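Ticket 1167 – Periodical display, reading area
Opened: 2019-04-11
Requested by: Segundo Ríos
Assigned to: Yeison Lozano, Furnishings Support, Retcombe
Status: Pending parts

Issue: Magazines placed on the reading table do not remain upright. The requester states that softcover issues slide forward and fall flat several times a day.

Log:
The clear acrylic holder supplied by Nakard was inspected. No cracks were found – the slotted dividers are sound.

The table was checked with a level. No adjustment to the legs was required.

A copy of 科幻世界 was stood slightly open against the holder at the left of the table.
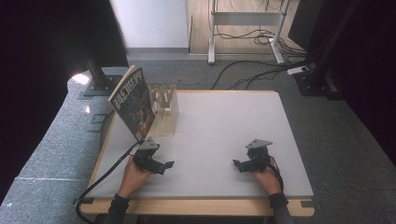

Thinner issues continue to slip when closed. A non-slip liner, 600 mm long, has been ordered from De Bruijn. Until it arrives, staff are asked to lay thin issues flat and to leave the holder in its present position.

Next action: Mr. Lozano to fit the liner and confirm with Mr. Ríos before closure.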